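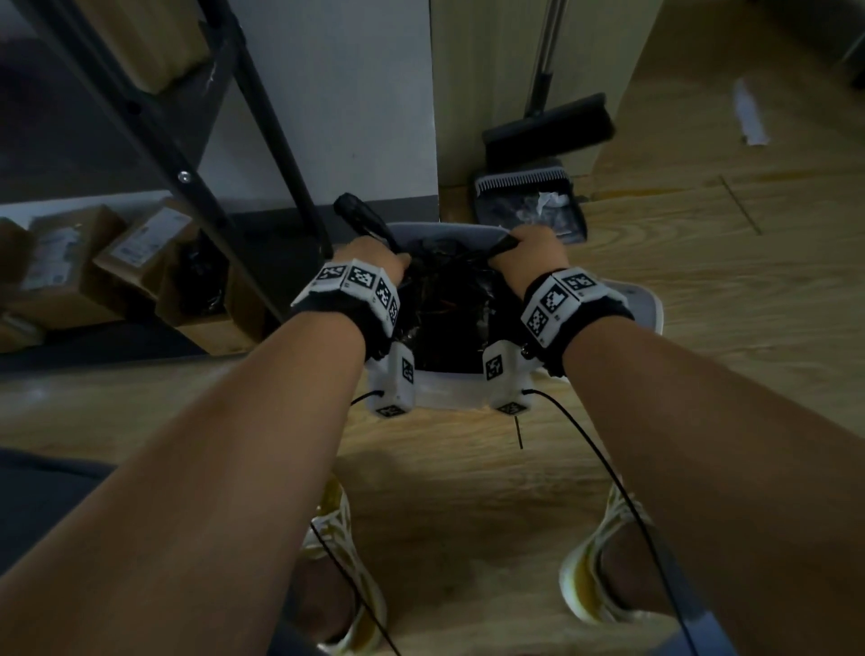
Birorari: trash and floor notes

Birorari is a collection of short written notes on how people do the housework in shared workrooms. This folder has only the part about trash bins, bags, brooms and dustpans. The kitchen part and the shelf part are kept in their own folders and have their own README files.

What is inside

The folder has 516 notes in English. Each note is one plain text file and tells one small job from start to end, for example "tie the bag", "put a new bag" or "sweep under the desk". The longest notes have up to 200 words, but most of them are much shorter. The file bins.txt is an index with one line per note: the number of the note, the job, the room and the initials of the writer.

Four people wrote the notes: Areti Tsolakis, Kristof Van Dijk, Despina Drakos and me. Kyriaki Vlachopoulos corrected the English in the first half. I corrected the second half alone, so please be patient with the articles.

The room

Most notes were written for the back room at Kallwood. It has a light wood floor, and a black metal shelving unit stands next to the bin, with cardboard boxes on it. The bin is white plastic and takes a black bag. In the notes it is always called "the bin", also when the writer first called it the basket or the can. We changed these words later, and the old word is kept in the fourth column of the index.

How we use the words

Rim: the upper edge of the bin, where the bag is folded over.
Neck: the part of the bag that you gather in the hand before you tie it.
Lip: the front edge of the dustpan, the one that touches the floor.
Scraps: small pieces of paper. Dust and hair are not scraps.
Full: the paper is at the height of the rim. If it is higher we write "over full", in two words.

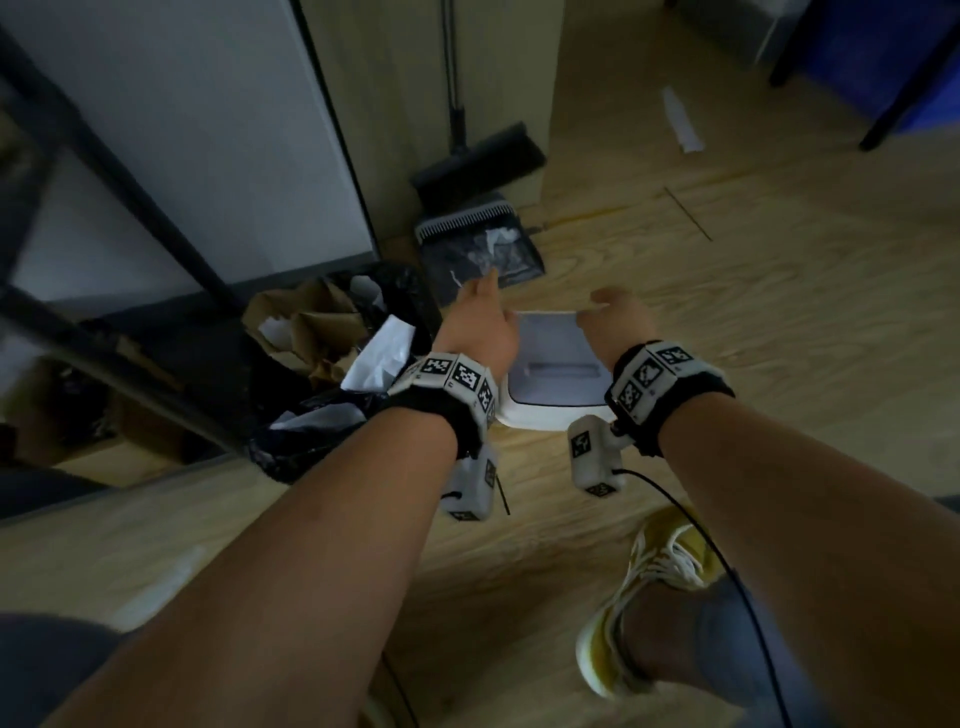 The word "dustpan" made more work than we expected. There is a white one and a dark gray one, and the early notes say only "take the dustpan". From note 200 the color is always written. For the notes before it I asked each writer which one was meant, and when the person did not remember I left the sentence as it was and put "color?" in the index.

The same happened with the broom. Despina writes "broom" for the whole thing, Kristof writes "brush" when he means only the head. I did not make this equal.

Order of the steps

A usual bag note goes in this order: press the paper down, lift the edge of the bag from the rim, gather the neck, twist, tie, pull the bag out, open the new bag, fold it over the rim. Areti prefers to sweep first and tie after, so that the scraps from the floor go in the same bag. Kristof ties first. Both orders are in the folder, marked S (sweep first) and T (tie first). Please don't mix them when you print the notes for a wall.

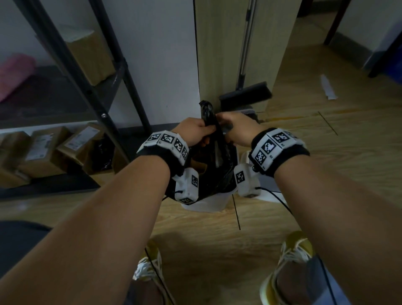 Reading time: 4 min

Known problems

Some notes say "make a knot" and do not say if it is a knot in the bag itself or with a separate tie. I will mark them in August.

Nothing is written about sorting paper from other trash. The rules are different in each building and we could not agree on a text.

Two notes with the title "Last corner" have the same words. I keep both because the numbers are already used in the printed sheet.

Use and contact

You can copy, print and change the notes. If you change the steps, please also change the title. Corrections go to Stavros Michailidis, at the Birorari desk in Kallwood, with the number of the note in the subject.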